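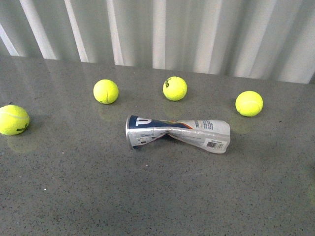
One reader wrote in before the open day to ask whether a tennis ball is still worth keeping once the can has been opened and left in a garage over the winter, and whether Trovari would take it. The same reader wanted to know if the cans go in with the balls or should be left at home.

Sports and Leisure > Visits > Trovari open day, Dadach

Both questions were answered on the day. Trovari takes any tennis ball in any condition, and the cans can come too, lids on or off. I had a bag of mine in the car, so I got to use the service as well as look at it.

Trovari is in Dadach, in the old Chatzigeorgiou building behind the bus depot. It sorts used tennis balls from clubs and schools, sells the better ones again as practice balls, and sends the rest out for other uses. It opens to the public one day each October. Doors opened at 10 in the morning and there was a short line. Parking is on the street only. I came in from Gurix, which took 56 minutes with the road work.

The visit starts in the front room, where a gray speckled counter runs in front of a pale pleated curtain. The counter is where people hand things over. I had expected a loading dock and bins, and there are bins, but they are all on the other side of the curtain. A few balls and a flattened, twisted can were lying out on the counter. Visitors were free to pick up the balls and squeeze them.

Squeezing is most of the first check. A pressurized ball starts losing air when the can is opened, and it keeps losing it whether you play with it or not. That answers the question about the garage. The felt on a ball like that can look as bright as new while the bounce has gone flat. It is still a perfectly good ball for serving practice, for a small child or for a ball machine if you aren't too fussy. I would not use one in a match.

The second check is the drop. Balls that pass the squeeze are dropped onto a concrete slab from a fixed height, next to a board with a line painted on it. If the ball comes up past the line it goes into the practice bin. If it doesn't, it goes on to the felt check, and after that it is sold in bulk for chair feet and dog toys or shredded. We were allowed to try this ourselves. It is harder to judge than it looks. I let one through that was then pulled back out, and after that I watched the painted line and stopped watching the ball.

The felt check is done by hand under a bright lamp. What they want to know is whether the nap is worn smooth, whether it has gone fluffy, and whether the seam is lifting. Fluffy balls fly slower. Smooth ones skid. Balls from clay courts come in orange and are brushed in a drum before anyone looks at them. The drum was running in the back room and was loud enough that the talk had to stop until it finished.

Cans get their own table. The body is clear plastic on most of them, the top rim is metal, and the two have to come apart before either can go anywhere. This is slow work with a small hooked blade. A can that has been stepped on is no harder to take apart than a whole one, and it packs better, so there is no need to keep them in shape. Please rinse out the sand, though. A sign on the table said the same thing in larger letters.

Practice balls are sold from a shelf by the exit, in mesh bags, 8 dollars a bag. I bought two. They are mixed brands, so you will find different logos in the same bag, and the bounce varies a little from one ball to the next. For the price I have no complaint. There were also repaired ball hoppers and a box of used grips that I did not look through.

A few practical notes:

The full tour takes 90 minutes if you stay for the drop test. You can leave after the front room if you only want to hand in balls.

The back room is not heated. Bring a jacket.

Groups are up to 5 people at a time, so larger families were split.

There is no cafe. The bakery at the depot was open and has a restroom.

Drop-off is possible all year during working hours. Bags are better than boxes – the boxes tend to give out on the steps. Clubs with larger amounts are asked to call first.

I would go again, mainly for the drop slab. The shredding is done at another site near Gurix, and that one does not take visitors at present.

14 shares | 3 comments

Related
Stringing day at the Gurix courts
How long does an opened can last?
Dadach indoor hall: first look at the new floor
Ball hoppers compared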